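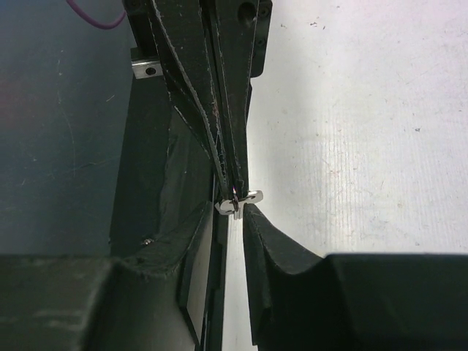 ## 4. Adding films and building a season

This section covers getting your film list into Kodia, fixing the records that come in wrong, and putting together a season of screenings with program notes. It assumes you have installed Kodia 2 and created a library (section 3). If you are adding to a library someone else set up, ask them for editor access before you start. Viewer access lets you search and print, and nothing more.

The screens described here use the Stumum film club library, which ships with the program and holds 2,396 titles. You can practice on it safely. To put it back the way it was, choose **Library > Restore sample**.

### 4.1 Importing a list

Kodia reads spreadsheets saved as CSV. The first row must contain column names. The only required columns are **Title** and **Year**.

1. Open your library and choose **File > Import list**.
2. Select the CSV file and click **Open**. Kodia shows the first ten rows.
3. Match each of your columns to a Kodia field using the menus across the top. Set any column you don't want to **Skip**.
4. Under **Duplicates**, choose **Ask me**, **Keep both** or **Keep existing**.
5. Click **Import**.

Large lists take a few minutes. Leave the window open until the import report appears.

**Caution:** Don't choose **Keep existing** if your spreadsheet has newer information than your library. Kodia will throw out the new rows without showing them to you.

**Note:** Leading articles are moved to the end for sorting, so a film starting with "The" is filed under its second word. This applies to English, French, Italian and German titles. If a title begins with a foreign word that only looks like an article, open the record and check **Sort as typed**.

### 4.2 Checking years and alternate titles

Most errors after an import come from the year. A film may have been finished in one year, shown at a festival in the next, and released in your country a year after that. Kodia stores all three, but sorts by **Release year (first country)** unless you change it.

1. Choose **View > Needs attention**.
2. Double-click a record in the list.
3. Fill in **Original title** and, if there is one, **Title on print**. The second field is for copies that were retitled by a distributor.
4. Enter the years you know. Leave the others blank.
5. Click **Save and next**.

Horror and crime pictures from the 1970s need the most work here, as many were sold under three or four titles. Put every title you know in **Also known as**, one to a line. All of them are searched.

### 4.3 Recording versions

Use a version record when you own or borrow more than one cut of the same film. Don't create a second film record for a longer cut. It will be counted twice in your season totals.

1. Open the film record and click the **Versions** tab.
2. Click **Add version**.
3. Enter a short name, such as "US release" or "Restored".
4. Enter the running time in minutes. Type 118, not 1:58.
5. Choose the format from the list: 16mm, 35mm, disc or file.
6. If the copy is borrowed, type the lender's name in **Source** and the return date in **Due back**.

Running times are taken from the version, not the film. If a film has no version, the season planner gives it a length of zero and the evening will end earlier on paper than it does in the hall.

**Note:** European television copies often run at 25 frames per second and come out shorter than the theatrical version. This is normal and doesn't mean anything is missing. Time the copy you are going to show.

### 4.4 Creating a season

A season is a group of screenings that share a name and a printed program.

1. Choose **Season > New**.
2. Type a name. Names can be changed later, up to the point where the program is exported.
3. Set the first and last dates. The planner opens on a month view.
4. Drag a film from the left-hand list onto a date. If it has more than one version, choose which one you will show.
5. Set the **Doors** and **Start** times.
6. Add a short, a trailer reel or an intermission from the **Extras** menu if you need one.
7. Repeat for each date.

A red bar along the side of a screening means it runs past the closing time set for the venue. Venue times are under **Settings > Venues**. In the sample library, the October season has one of these on the second Friday. To clear it, move the start time back or drop the short.

**Caution:** Deleting a venue also deletes every screening assigned to it. Use **Retire venue** if you have stopped using a hall but want to keep its history.

### 4.5 Writing program notes

Each screening has two text boxes.

- **Listing line** - up to 160 characters, including spaces. Used on the calendar page and in email.
- **Full note** - no limit. Used in the printed program.

To write a note:

1. Click the screening and choose **Notes**.
2. Type or paste your text. Formatting other than bold and italic is removed.
3. Enter the writer's name under **Credit**. The sample notes are credited to Razia Bajwa.
4. If the note gives away the ending, check **Contains spoilers**. The printed program will place it on the page after the listing.
5. Click **Save**.

Kodia doesn't check spelling in names. Compare cast and crew names with the credits on the copy itself where you can - imported lists are often wrong about composers and directors of photography.

### 4.6 Exporting the program

1. Choose **Season > Export program**.
2. Pick a layout. **Presetetti** is a folded sheet with listings inside and one long note on the back. **Zinchenko** is a stapled booklet with a page for each film.
3. Click **Preview** and look for text marked in gray. Gray text doesn't fit and won't print.
4. Shorten the gray notes or switch layouts.
5. Click **Export** and choose a folder.

Exporting locks the season name and the dates. To unlock them, choose **Season > Reopen**, make your changes and export again. The new file doesn't replace the old one, so delete the earlier copy before sending anything to the printer.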